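Home | Questions | Unanswered | Tags | Help | Log in

Wrist camera policy trained in simulation: is my ablation result real or am I measuring the noise?

Asked 2020-02-22 in Robot Learning, tags: simulation, visual-policy, evaluation

Hello all. I am a master student and I work alone on this part of the project, so I would like to ask for opinions before I write the chapter.

I train a grasping policy from images only. The camera is behind the gripper and looks forward between the two fingers. Everything is in simulation. I use the Kurkdale scenes (indoor rooms, simple furniture) and the policy code is Bitar with almost no changes. The policy gets one color image and the gripper opening, and it gives a small movement for the next step. The training data is 675 demonstrations which I made with a scripted planner.

My question is about the background. My supervisor believes that the policy learns the room and not the object. To test it, I trained two versions. Version A sees always the same wall color and the same things around the work surface. Version B gets random wall color and a random picture placed near the surface in each episode. Both versions have the same number of training steps and the same demonstrations, only rendered again.

I evaluated both in rooms which were not in the training. Before each episode the gripper goes to a start pose with fingers open, and I save the first view, so that I can later compare where the policy fails.
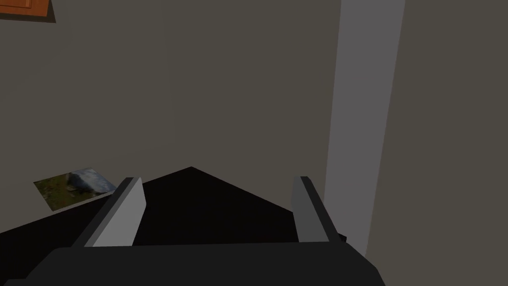 The episode then runs until the grasp succeeds or until the step limit. I did 388 evaluation episodes for each version. Version B is better in the new rooms, by 14 percentage points. In the training room the two versions are almost the same, A is a little better.

I was very happy with this, but then I trained version B again with another random seed and the advantage became much smaller. With the next seed it was large again. So I have now 3 seeds for version B and only one seed for version A. Training takes over two days on the machine I can use, and I share it with other students, so I cannot repeat everything many times.

What I want to know:

1. Is it allowed to report the average of the seeds for B against the single seed for A, if I write it clearly?
2. Is the number of evaluation episodes enough? I thought that many episodes will make the result safe.
3. Is there some way to show that the policy looks at the background, without training again?

Thank you for your patience with my English.

2 answers

Answer 1 (accepted)

I had the same problem in my own thesis, so I will try to answer in your order.

For the first point, please do not compare an average with a single run, even if it is written clearly. You know already that the seed changes the result of B by a lot. You must expect that it changes A also, and maybe your one A is an unlucky one. Train A with the same seeds that you used for B. If the machine time is too short for this, I would stop the training earlier for both versions and have equal seeds. Look at your training curves first. In my case with Illisen the curve was flat after half of the steps, and I had wasted a lot of time waiting for the second half.

For the second point, there are two different kinds of noise and your many episodes help only with one of them. When you run more episodes, you know better how good this one trained network is. You do not know better how good the method is. For the method, each seed is one sample. I would take fewer episodes per network if this saves time for more networks, although evaluation is probably cheap compared with your training.

Put each seed as a separate dot in the figure. Do not show only the bar with the average. A reader can then see if the dots of A and B overlap. Also use the same list of start poses and rooms for all networks. If you draw new random rooms for each evaluation you add one more noise that you do not need. With the same list you can compare episode by episode, and then you will find which rooms make the difference. It can be that the whole gain comes from a few rooms with a strange wall color.

For the third point, yes, and it is quite cheap. Take your saved first views. For each one, render it again from exactly the same pose with only one change: first another wall color, then without the extra objects, then with the target object moved a little. Give these images to the network and write down how much the output movement changes. If the network is good, the wall color should change almost nothing and the object position should change a lot. I did it also for frames in the middle of the episode, and I recommend this, since at the first frame the target can be outside of the view and then the network has only the background to decide from. This was an important finding for me. A good part of the "background learning" happened only in the first few steps, when there was nothing else to look at.

One warning. If the start pose is always the same relative to the room, your scripted planner makes almost the same first movement each time. The network can then learn "when I see this wall, go forward and left" and it will be correct in training. Random walls will break this shortcut, but random start poses break it too. You may want to check what is really helping you.

Answer 2

Just add more randomization. Textures, lights, camera position, everything. We use Plirmont for this and it has a setting for it. In my experience it always gets better with more, and then you don't have to think about seeds so much. Use a bigger network also.

Comments (4)

> On answer 2: more randomization is sometimes good but it does not answer what was asked. The question is how to measure the effect. Also with too much camera noise my policy did not learn the last centimeters before the grasp anymore.

> I am the one who asked. Thank you very much for the first answer. I looked in my planner and the start pose was indeed fixed, I changed only the room around it. I will train A again with the same seeds and with shorter training. The test with changed wall color I did already for one network of each version. A changes its output much more than B at the first step, and after this the difference is smaller. So it looks similar to what you found, but I will wait for the other seeds before I believe it.

> Please post the dots when you have them. Is the camera angle also fixed in your case?

> Yes, it is fixed to the gripper, so it moves only together with it. I hope to have all the runs in June and I will write here.

Print this page | E-mail this question to a colleague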